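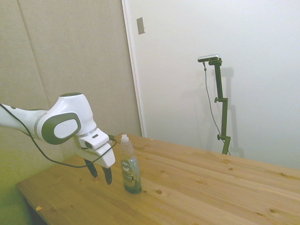
Words by Nodov, our reluctant shop-floor correspondent

The firm of Zuvard, in Nurkthorpe, has a new starter called Sebastian, who is white, glossy and bolted down. Sebastian's subject is washing-up liquid. A bottle of Dawn stands on the pine table and the two black fingers come down beside it with the caution of a vicar at a buffet.

Packing used to take 6 people and a radio. The plan for October is 2 on the line and the rest on "cell support", a title that came with a lanyard and no extra money. Shifts now start at 7, which suits Sebastian.

The packers I met over tea don't hate him. Their wrists ache less, they say, and they rather miss the arguing. What they do resent is the paperwork: every dropped bottle gets a form, and in the old days it got a mop. 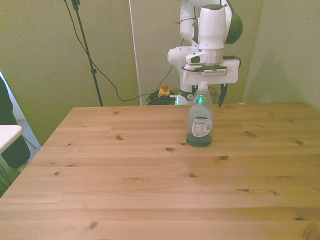
Ten minutes' training

Everyone at the firm has now had the course. It lasts 10 minutes, and most of that is the big red-orange button on the yellow box. The packers were told to press it whenever they felt uneasy. Management has since asked them to feel uneasy less often.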